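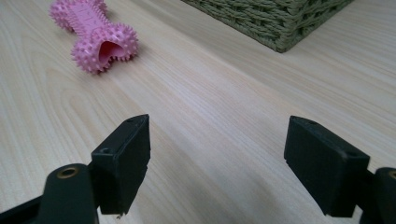 Figure 2. Bone-shaped chew toy (pink rubber) and woven storage basket on a light wooden tabletop. The near end of the toy is open.

Camier Household Studies > Working Papers > Storage and Sorting > Section 4

June 5, 2023
Aušra Vasiliauskas

4. Pet items among mixed household objects

4.1 Scope

Section 3 dealt with objects that have an obvious home in a room, such as cutlery and books. Pet items are less settled. In the Nokgate household survey they were recorded on floors, sofas, counters and tables, and residents of the same home often gave different answers when asked where a given toy was kept. This section treats chew toys as a separate class and considers how their shape and surface affect storage in open baskets.

4.2 Shape and surface

The toy in Figure 2 belongs to the type we code as "spiked bone." Small rounded spikes are packed closely over the two wide ends, while the shaft between them is narrower and smoother. For storage purposes the ends matter most. Spikes catch on fabric and on loose strands, and they hold hair and crumbs that a smooth toy sheds when shaken. The shaft offers the easiest place to grip.

Hollow toys were given a second code. An open end admits food residue and small debris, and the inner wall cannot be wiped with a flat cloth. Residents who washed such toys by hand reported using a bottle brush or running water. We advise storing hollow toys with the opening down where the container allows it.

4.3 Containers

Three kinds of container were compared: rigid plastic bins (Voltent), fabric cubes (Cuypers) and woven baskets without a lid. The olive or sage green basket in Figure 2 is of the third kind in its wall structure, with thick twisted strands crossing in a regular over-under pattern. Walls of this kind let air through and keep their shape better than fabric, but the braided texture is harder to clean than a plain wall. Crumbs settle between the strands and have to be brushed out.

4.4 Placement

Each object was coded by its resting surface and by its relation to the nearest container: inside, touching or apart. The toy in Figure 2 is coded "table, apart," as bare wood separates it from the basket. Orientation was noted but not used in the analysis. The full survey contains 3000 coded placements, of which 16 were excluded for incomplete entries.

Related papers
Fabric Cubes and Rigid Bins in Shared Rooms
Cleaning Intervals for Woven Containers
Nokgate Household Survey: Coding Manual, October revision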